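Home | Reviews | Guides | Forum | About

We use cookies to remember your settings. Accept | Manage

Brellico Wrist Kit review: two weeks of teaching a gripper to do dishes

May 25, 2022 – by the Peslow bench desk

Short version – good kit, annoying software, buy it if you collect a lot of demos.

Got the Brellico in February, didn't get real time with it until this month. Wrist camera, two-finger gripper, recording box, the Seidel logging app. Mounting was quick. Calibration wasn't. First try drifted, second one held.

Task was plates and a dish rack. Sounds easy, isn't. Rims are thin, glazes vary, tines get in the way, and the policy needs to see all of that from the wrist or it learns nothing usefull. We recorded 667 demos over the two weeks and kept most of them.

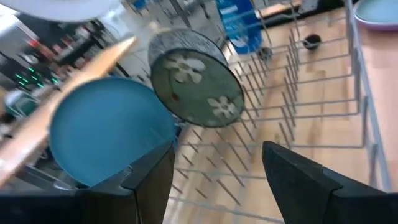
View from the wrist is the best thing about this kit. Both fingertips stay in the picture, so you get the gap and the target together. Wire tines are readable too, even with their shadows on the floor. Stuff right up close goes soft – big plates especially. Didn't seem to hurt training much but I'd like a shorter focus distance.

Fingers are fine. Black, angled tips, wide opening. I'd want grippier pads for glazed ceramic, the Jastaden ones fit with a bit of filing.

Now the app. Seidel wants a label before every take, and it forgets the last one. So you type "plate to rack" again. And again. Export choked once at some 2366 files and I had to split the folder by hand. No warning, just a frozen bar. Also no way to flag a bad take while recording, you have to go back and find it after, wich eats the whole evening.

Mix your plates early. We did one color for the first few days and the policy got weirdly attached to it.

Would I buy it again? Yes, for the camera. App needs a patch, soon.

Get new reviews by email. Sign up for the Peslow newsletter.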